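Kescombe Sorting Bench
Shared workshop, bay by the yellow line

Kescombe is a table-height sorting bench with one arm and one five-position tool mount, set up to pick loose electronic parts off a mat and put them in a tray. It is used for clearing out mixed boxes of salvage. Members can book it after the short induction.
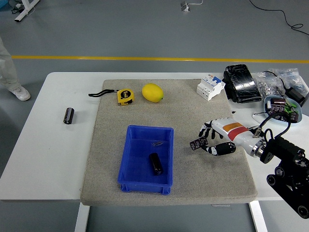
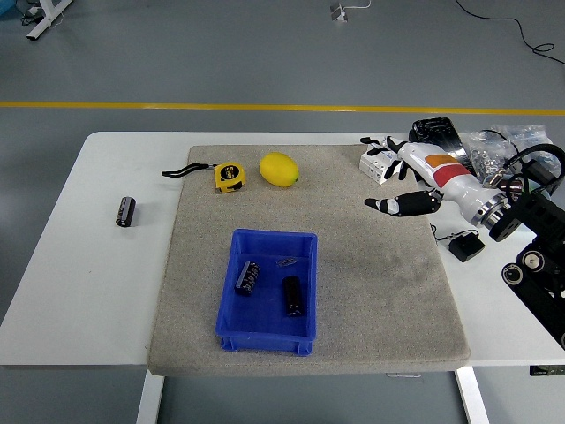 Page last changed: October, by Aníbal Alvarado

What it is for

The bench handles small rigid parts one at a time. Capacitors are what we run most, in black or maroon sleeves. Cylinders work well lying down. Standing upright they are slower, and the hand sometimes knocks them over before it closes. It will also take a lemon or a tape measure, both of which we use for checking grip width after the fingers have been adjusted.

Do not use it for bare boards, glass tubes or anything with a charge on it. Discharge capacitors before they go on the table.

What is on the bench

Table: white top, fixed height, rated for a 60 kg load.
Mat: felt, beige, loose laid. It stops round parts from rolling. Brush it down when you finish — solder crumbs get into the felt and stay there.
Arm: Fenar, black, bolted at the right-hand side. White forearm with an orange band and a red band.
Hand: Wijaya, jointed black fingers with white segments. Do not pull on the cables that loop above the wrist.
Tray: blue plastic, ribbed sides, open top. Any bin of the same footprint will do, but tell the software if the walls are higher.
Controller: Bandari board, in the locked cabinet. Ask for the key.

Limits

Heaviest part: 100 g.
Smallest part: 10 mm across. Clips and nuts below this size get dropped more often than not, so sort those by hand.
Picks between finger checks: 4000. Write the counter reading in the log when you start and when you stop.

Starting up

Put the tray on the front half of the mat with the long side facing you. Spread the parts out so they do not touch. Switch on the controller, wait for the arm to home, then choose a part list. The first run of the day should be at slow speed.

Keep your hands off the table while the arm is live. The stop button is on a lead and can be moved to whichever side you are standing.

Known problems

Shiny black items confuse the part finder. It has tried to pick up a phone case as a capacitor more than once.
The thumb joint is stiff for the first few minutes in cold weather.
Maroon sleeves are read correctly under the ceiling lights but not always in direct sun. Pull the blind on the yard side in the afternoon.

Booking

Two-hour slots, any evening except Friday. Put your name on the sheet by the door. Spare fingertips are in the drawer marked Wijaya — if you take the last pair, leave a note.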